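Fleltside plant swap is back, and this time there's a proper hall

Posted 11th August in Local News

If you've walked past the old Relitz building lately and wondered why there are trays of seedlings stacked up in the porch, I have your answer. The Fleltside plant swap is coming back, it's moving indoors, and I am far more excited about this than a grown adult should be.

For anyone new to the area, the swap used to happen on the grass behind the library. You brought a cutting, a divided clump or whatever you'd grown too much of, you put it on a blanket, and you went home with somebody else's. No money changed hands. The last one was in April and it rained so hard that my tomato seedlings were more or less swimming by the time I'd found a spot for them. I took home a fern and a cold.

So when Harish Iyer rang me to say they'd got the ground floor of Relitz for a whole afternoon, I may have squeaked a bit down the phone. Harish has been running the swap with Ebuka Idahosa from the beginning, and the pair of them have been asking for an indoor space for ages. The rent for the afternoon is being covered by Nwankwo, the hardware shop on the corner, which is also giving away 1000 small pots to anyone who turns up without one (cracked yoghurt tubs are still very welcome, Ebuka wants me to say).

"We had people last time holding umbrellas over their begonias and getting soaked themselves," Harish told me. "I just want everyone to be able to stand still and have a chat."

Doors open at one and it runs until four. You don't need to book. If you're bringing plants, come to the side entrance on the car park side, where there's a ramp and a bit of space to unload, and give your name at the desk so they can hand you your tokens. It's one token per plant, and a token gets you any plant on the tables, big or small. I did ask whether that was fair, given that I once swapped a spider plant baby for a fig tree up to my waist, and Ebuka laughed and said it evens out. I'm not sure it does, but I'm not giving the fig back.

The big change this year is houseplants. It's mostly been veg and garden stuff up to now, with the odd windowsill cactus, but the indoor lot have been asking for their own corner and now they've got one. Adebayo Oyelaran is looking after it, and he's after anything leafy: pothos, peace lilies, philodendrons, those prayer plants that fold themselves up at night. He'd especially like a few large ones in decent pots to go along with all the little cuttings, so if you've got something that's taken over your dining table and you're fed up of eating round it, he will happily find it a new home.

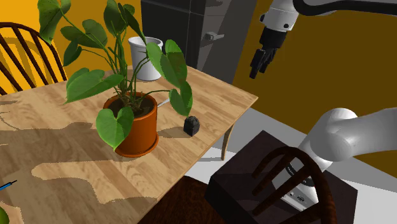
What to check before you bring anything

Adebayo was very firm about this bit, so I promised I'd put it in. Have a good look under the leaves and down in the soil for pests. He means every leaf, front and back. If you find scale, mealybug or thrips, leave that plant at home, even if you've treated it, and bring something else. Fungus gnats are a bit of a grey area (I don't think I've owned a houseplant without them) but he'd like you to let the top of the compost dry out for a few days first and see if they clear off.

Labels, too. A lolly stick with the name on is fine, and if you don't know what it is, write "no idea" and someone will work it out. There was a lovely argument in April over whether a seedling was a squash or a cucumber, and I'm told it ended up being a melon.

If your plant is poisonous to cats or dogs, please write that on the label as well. Lots of the popular ones are, lilies and philodendrons included, and people don't always know.

The workshop upstairs

There's also a free repotting session on the first floor, run by Tanko Mohammed, who used to work at the Lula garden centre before it shut. He's doing it twice, at half past one and again at 2:45, and I'd get up there early because the room isn't huge. He'll be showing how to tell when a plant really needs a bigger pot, how to tease out roots without wrecking them, and what to do with one that's gone all leggy over the winter. You can bring your own patient. He's asked for nothing you can't carry up a flight of stairs by yourself, though there is a lift if stairs are a problem for you, so just say at the desk.

I went along to one of his sessions years ago at Lula with a rubber plant I'd nearly drowned. He tipped it out, had a sniff of the roots, and told me to put the watering can in a cupboard for a month. I did, and it's still going, and it's now taller than my sister!

Getting there

The 688 stops right outside, and the driver will usually know it as the Relitz stop even though the sign says something else. Parking is tight. The car park has a handful of blue badge bays, and the rest of it is being kept for unloading, so drop your plants off and then move the car to the leisure centre, which is a few minutes' walk.

There'll be tea, squash and whatever cakes turn up. Harish is making his lemon one. If you can lend a folding table or you fancy helping to set up from eleven, pop into Nwankwo and leave your name at the till, and ask for Adebayo Nwankwo if you want to know about the pots. He's got them all in the stockroom and he'd quite like his stockroom back.

I'll be the one by the door with far too many aloe pups. Please take some.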